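Flulla Help > Desks & Work Tables
Tidying a small white table: loose wires, box flaps, grid too faint
30 May 2023

workusine
Hi all, quick one, or 3 quick ones. White table, dark backdrop behind it, cardboard box on the left for dropping stuff in. Looked fine when I set it up. Now it bugs me every time I sit down.

First thing is the wires on the right. The colored ones stick up in an arch and the long black cable goes wherever it wants across the white. Taped it down twice with office tape, tape let go both times and left gunk. 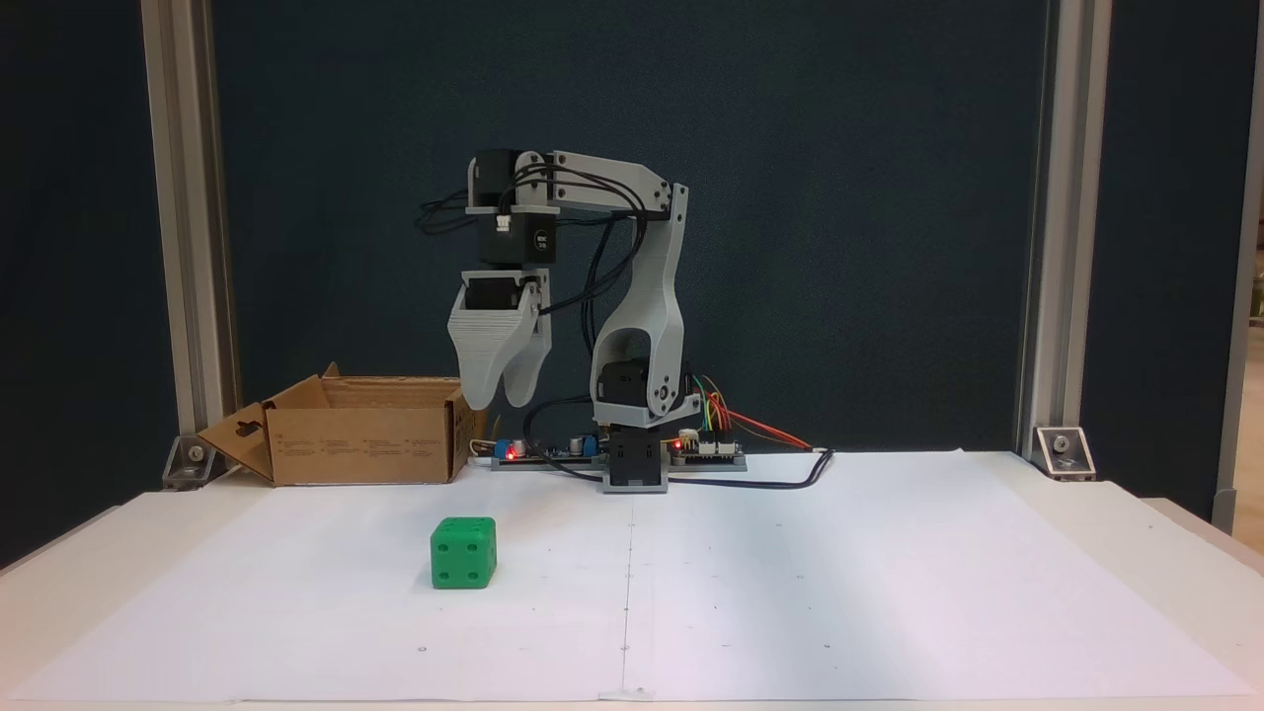
Second, the box. Flaps keep creeping back in and I'd rather not cut them off, I want to close it up again in August when I move. Anything that holds them open without a big ugly clip?

Third is the paper on the backboard. I drew the grid in hard pencil so I could erase it later and now I can hardly see it from my chair. Redraw darker, or start over on a new sheet? It's one piece of translucent tape at the top and I'm scared of tearing the edge if I pull it.

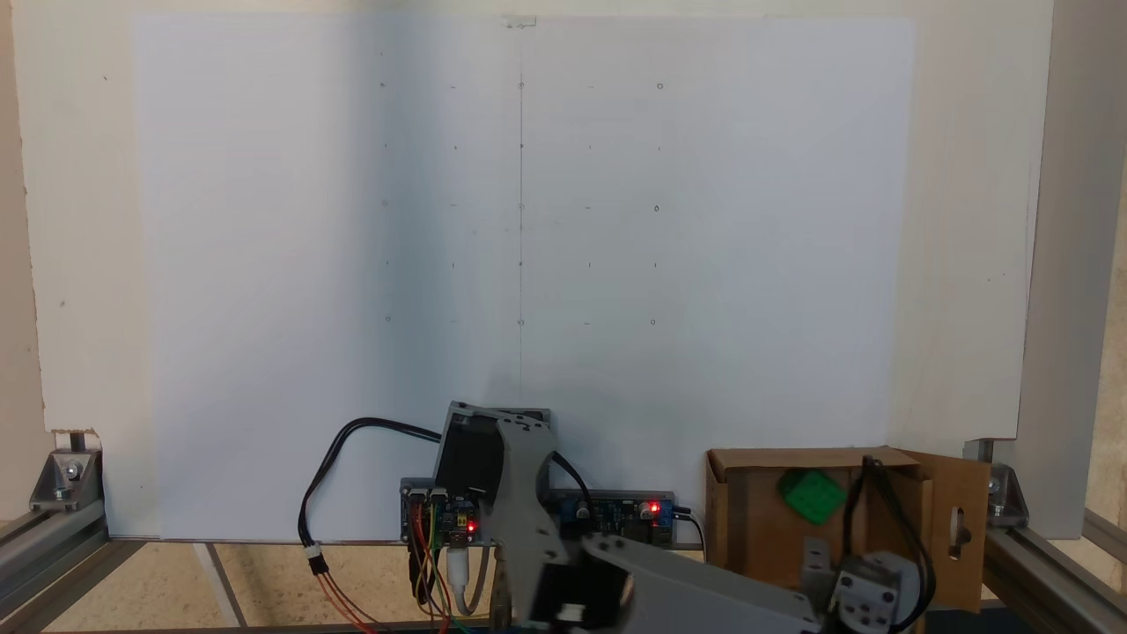
Paper on the cream backboard, pencil grid down the middle.

Also is the box too close in? I can slide it left a bit but then it's near the edge of the table. Would like to keep the back clear if posible. 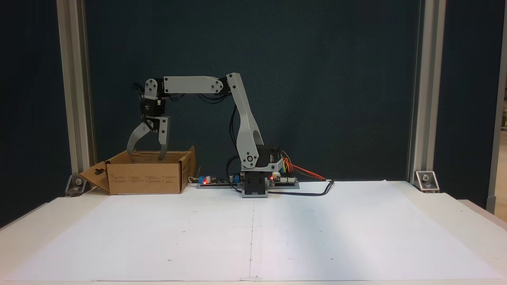 Box on the left, wires and black cable over on the right.

pristis
Don't redraw the whole sheet. Go over the same marks with a softer pencil, 2B or so, light hand, ruler for the dashes. Still erases. For the tape — warm it with a hair dryer on low, then peel it back slow and flat against itself. Away from the paper, not up.

Wires: skip office tape. Little stick-on cable clips along the back edge, black cable goes in those first. Leave slack on the colored ones, don't yank them flat, thin wire hates that. A soft velcro tie halfway is plenty. I got a bag of 200 clips for cheap and will never finish them lol

Onyshchenko
just cut the flaps

pristis
They said they dont want to cut them. Fold each flap all the way back past where it wants to go, crease it hard with a ruler, leave a book on it overnight. If it still creeps, a loop of painters tape underneath, where it won't show.

workusine
Thanks, going with the crease. Box stays where it is. Clips are ordered, roughly 32 in the pack so should be enough. Softer pencil tommorow. 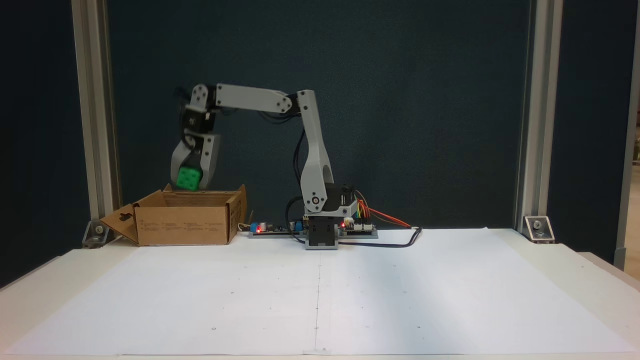 Flaps out, green cube over the box.

Onyshchenko
still say cut them. you can tape a box shut with no flaps if you put a lid on it, any flat piece of cardboard, 4 strips of packing tape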